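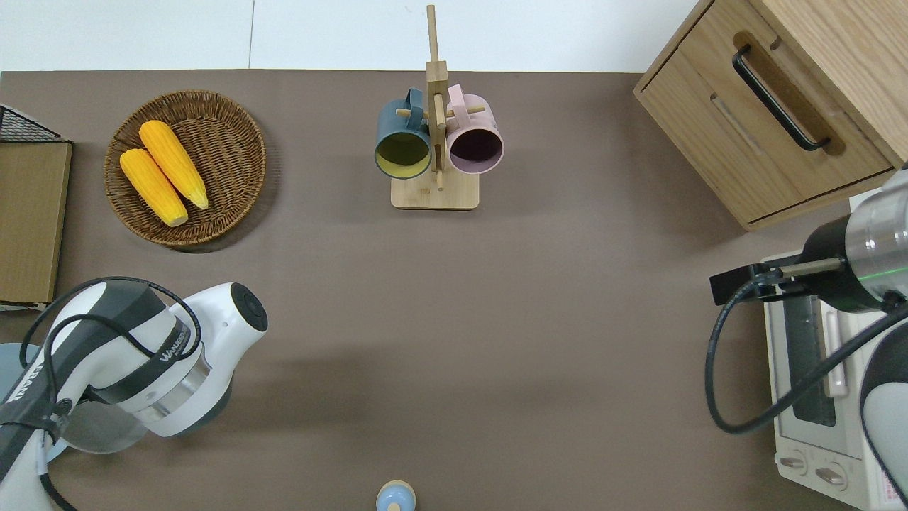

The refitting of the small kitchen at Postholm occupied the whole of the morning. The matter had been held over since May, and it was agreed at breakfast that it should be held over no longer. The inventory was opened at entry 108 and the table was taken first. The round wicker basket has been assigned to the left of the table, and for the present it holds two ears of corn, which Latifa Abdel Rahman intends for supper. The mug tree stands toward the back, with the blue-gray mug and the pink one hung on its pegs. I had argued for a shelf. I withdraw the argument, as the pegs keep the mugs within reach and leave the table free for work.

Silvia Sokol raised the question of the white toaster oven. In her view it should go to the upstairs landing, where the guests in the rear rooms have asked for some means of warming bread in the evening. In mine it belongs downstairs, near the oak cabinet, and there it remains pending a decision. Karim Ait Ali was consulted and declined to take a side. He did observe that the landing circuit has given trouble twice since winter, and this was entered in the house book under his name.

At eleven a parcel arrived from Gaber containing shelf liner and a replacement hinge for the pantry door. The liner is of the correct width. The hinge is left-handed and the door is not. Othmane Badawi has written to request an exchange and was advised to quote order 2414 in all further letters. Until the matter is settled the pantry door is to be lifted slightly when closing, and a card to that effect has been fixed at eye level.

After lunch I turned to the drawers. Tea towels were refolded in thirds, string and candles were separated, and a quantity of keys belonging to no lock in the house was placed in an envelope and marked for review. I found as well the recipe for corn relish in my aunt's hand, which I had believed lost in the move from Breron. It calls for more vinegar than I remembered. I have copied it into the back of this book, with her spelling retained.

Ewurabena Mahama called at four and stayed for tea. She considers the mug tree a sound arrangement but thinks the basket too handsome for vegetables, and proposed that it be used for letters. The proposal was noted. She returned the cake tin borrowed at New Year — with its lid, I am glad to record.

Remaining for tomorrow: the pantry floor, the lamp over the sink, and a reply to Ristell regarding the curtains.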